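Hulcombe Municipal Employees, Joint Wage Table
Minutes, 2018-01-11, Randenby Room

Chair: Milovan Hoxha. For the employer: Damir Živković.

1. Previous minutes adopted with one correction: "Erdem depot" to read "Buka depot".

2. Cost-of-living allowance. Employer tabled a revised offer covering 208 positions. The allowance would be paid monthly and would not count toward pension. The union side asked for pensionable status and a written costing. No agreement reached.

3. Arrears. Payroll confirmed that shift premiums from August remain unpaid for 9 employees at the Erdem yard. Živković to supply a payment date in writing.

4. Labour dispute notice. Hoxha noted that the notice stays in force. Deferred to the next session.
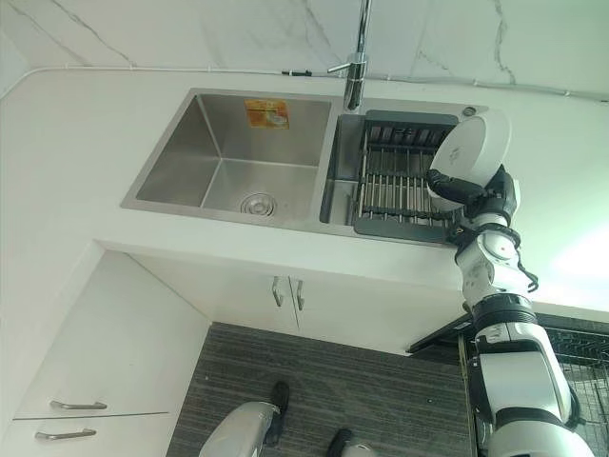
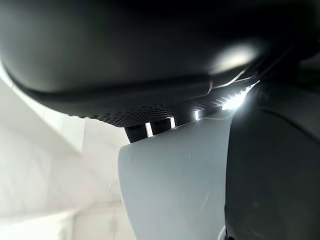
Sink and counter in the first picture. 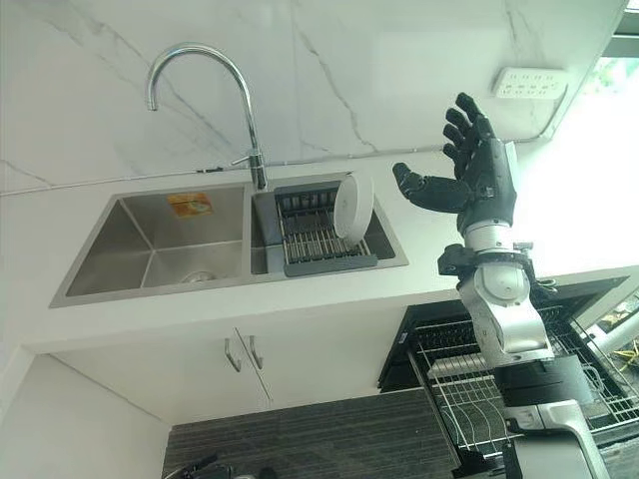
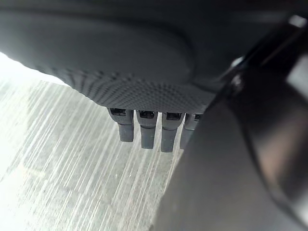 Does the revised offer apply to casual staff?
Casual staff are covered only after two full pay periods, and the allowance is prorated by hours worked.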